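Setting Up a Two-Arm Gear Pick at Home Without Fooling Yourself

Posted 2/29/20 by Araceli Benítez, Wolstead shared workshop

Every build video makes this look easy. I don't trust build videos, so treat what follows with the same suspicion.

Start with the table. Put a dark, plain cloth over it before you touch any software. People will sell you special mats for this. Skip them. Pull the cloth fairly flat, but don't waste an evening on wrinkles.

Set a flat metal disc where both arms can reach it and put the bevel gears on or near it. Bring one gripper down over the disc slowly, fingertips pointing straight at the table, and stop short of the gears.

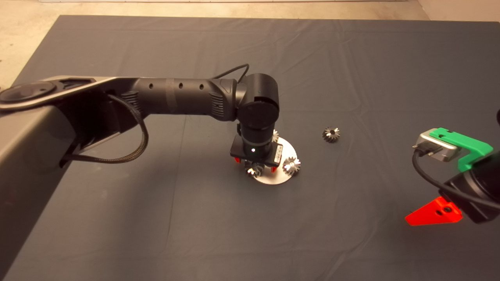
Left gripper over the disc, one gear still out on the cloth.

Now check the cables. Move each arm through its whole range by hand, power off, and watch the loops at the wrist. If one pulls tight, fix it now.

Then run the pick 34 times and write down every miss. Two good grabs in a row prove nothing, whatever the forum says. Shiny metal throws glare, and a lamp moved a few inches can wreck a setup that worked all morning.

I'd leave automatic calibration off until you have those notes. It may help. I haven't seen it beat a ruler yet.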